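Progress report, March: hearing loss claims support for veterans

We mailed 1,621 veterans who left service with a hearing test on file, and 1,422 of the letters reached a good address. The grant plan treats that as the hard part. I don't agree. Only 453 people sent back the claim form, and a returned form is a long way from a decision.
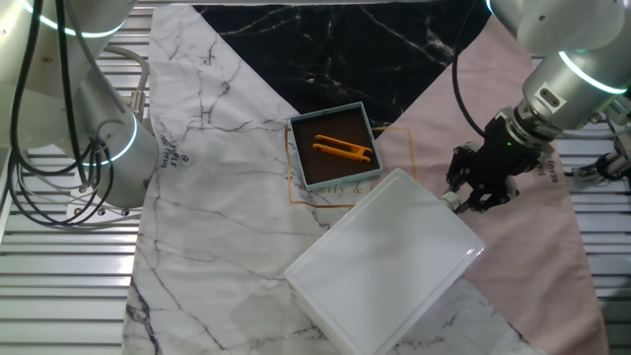
Margaux Brunet has been reading the forms as they come in. Many leave out the dates of noise exposure, so she calls people back one by one. The Metico tracking system was supposed to flag those gaps. So far it flags missing zip codes.

Noémie Bailly met with the Arnaud office in person and was promised faster access to service records. We were promised the same thing last year, and I would not build the summer schedule on it. The 2 hearing clinics we planned are booked, both at Mellow - the Plekell site fell through over parking.

Spending is on budget, mostly due to the records clerk job still being open. We ask that the unspent wages be moved to phone follow-up before the next payment.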